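Before You Buy a Robot for the Kitchen Table: Money and Counter Space

Start with the table. People shop for the arm first, get it home, and discover that it needs to be clamped to something that doesn't wobble, and that the something they own is a card table. A small tabletop arm flings its own weight around more than you'd guess. If you can shake the table with one hand, the arm can shake it too, and it will do so at the exact moment it's reaching for your cereal bowl.

So put the first line of your budget under furniture. I spent $185 on a used workbench from the Zurkside flea market and consider it the best robotics purchase I've made, ahead of anything with a motor in it.

Measure reach before you measure price. Sellers like to quote the arm stretched out straight, a position in which it can pick up almost nothing. Take a third off the advertised reach and draw that circle on the bench in chalk. If your dishes, your drying rack and your elbow don't all fit where you need them to, go up a size or clear something off. Do this with the chalk. Doing it in your head doesn't count.

One arm or two? One arm can move a bowl. Two arms can move a bowl and hold the stack steady while they do it, and they can also run into each other, which they will. Two arms don't cost twice as much as one. They cost twice as much plus a second power supply, a second clamp, a longer bench and a month of your evenings. If you only want things put away, buy one and get good at it. If you want nesting, folding, lids or anything else you'd do with both of your own hands, plan for two from the start and wire the bench for it, even if the second one has to wait until July.

Practice dishes are their own line item, and a cheap one. Leave the wedding china where it is. You want bowls in more than one size, with rims a gripper can get hold of, in colors that stand out from whatever they're sitting on. Mine get dropped, and I've stopped flinching. Put something plain and dull under them, too. A glossy countertop throws reflections that confuse a camera almost as much as they confuse me before coffee.
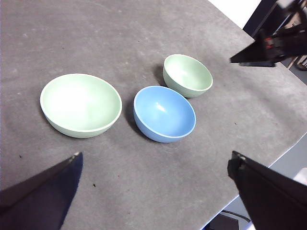 Bowl practice: two greens and a blue on plain gray, grippers open.

Mind the glare, even on a dull surface. A shiny bowl under one bright light gets a big white patch on the inside, and some cameras will treat that patch as an object worth chasing. Before you pay for a better camera, try moving the lamp. Then try a second, weaker lamp on the other side. Then try taping a sheet of baking parchment over the first one (an LED lamp, please, and keep it clear of the hot parts). I had gone as far as putting a new camera in my online cart before I remembered that my desk lamp has a hinge.

Budget for fingers. The arm gets all the attention and the fingertips do all the work. They wear, they chip, and the ones in the box were designed to hold a foam cube. My Komemon arm came with a pair that were fine on foam cubes. A set of replacements ran me $49, and I keep a spare set in the drawer with the batteries and the soy sauce packets. Before buying any arm, look up what its fingertips cost and whether they're in stock. If the store page says "contact us," keep shopping.

Cables go on the list as well. Get them longer than you think, and get the clips to hold them down. A cable that crosses the work area will eventually be picked up, with great tenderness, in place of the spoon.

Leave room in the plan for the boring extras. My own bench went over by $300, and not a dollar of that went to anything I could show a guest. It was a power strip with a switch I can slap, clamps, mat material, a stool at the right height, and a shelf for the laptop so it stops living in the splash zone.

Used equipment is fine if you can see it move first. Ask the seller to run every joint end to end while you listen. A Toprak arm I looked at last winter made a noise like a pepper mill at one particular angle, and the seller suggested I just avoid that angle. I avoided the arm.

Last, time it against yourself. I can stack a few bowls before the kettle has noticed it's on. The arm, on a good evening, takes 45 seconds for one - longer if it has doubts. If you're buying to save time, spend the money on a second dish rack. If you're buying because you'd like to watch a machine put a bowl inside another bowl, you already know you're going to do it, so at least get the bench first.

Related tips
Quieting a Wobbly Workbench
What to Keep in the Battery Drawer
Robot Vacuums and Fringed Rugs: A Peace Plan
The Zitthorpe Label Maker, One Year In
Lamps for Close Work
Dish Racks That Drain Where You Want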